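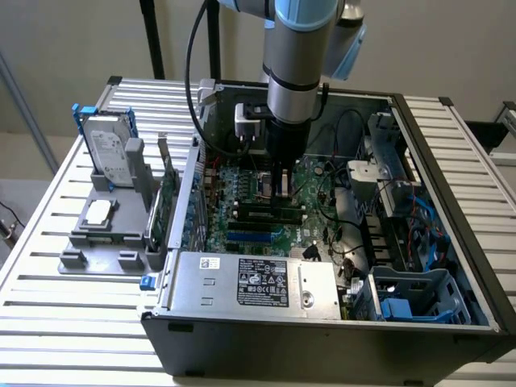
Page 2 of 38

Shop Floor & Home Automation > Can they do real chores yet?

wurneck_nat
Posted 9:40 am
Picking up from page 1. My vote is still "some of them." Taking RAM out of an old Dell tower is a real shop chore. We do 50 towers in a slow week at Sandu, and it's dull work. Lay the case on its side with the panel off and I think an arm with a two-finger gripper can manage the memory.

lenuta_r
Posted 10:15 am
Memory is the easy part. Get back to me when it does the SATA cables. They run down the inside wall and they flop around. A person does it by feel.

N. Yagi
Posted 10:22 am
Agree on the cables. I don't agree that memory is easy. You have to open the latches before you pull, and on older boards they stick. We tested a Tuveo arm in May and it cracked 2 of them the first morning.

wurneck_nat
Posted 11:03 am
What grip force were you running? Ours was set too high out of the box.

N. Yagi
Posted 11:10 am
Default. Could be that.

octavian_c
Posted 12:31 pm
The fixture matters more than the arm. If the drive and the cards each have a slot to stand in, the robot always knows where to put things. Nobody's kitchen is set up like that, so I don't expect one to empty my dishwasher any time soon.

lenuta_r
Posted 12:48 pm
Then you built the job around the robot. I wouldn't call that doing the chore.

octavian_c
Posted 1:05 pm
We build benches around people too. Mine has a cutout for my knees.

rodica_b
Posted 2:17 pm
Does anyone have the fixture files for a 3.5-inch drive in its carrier? The Lesau ones are too tight for ours.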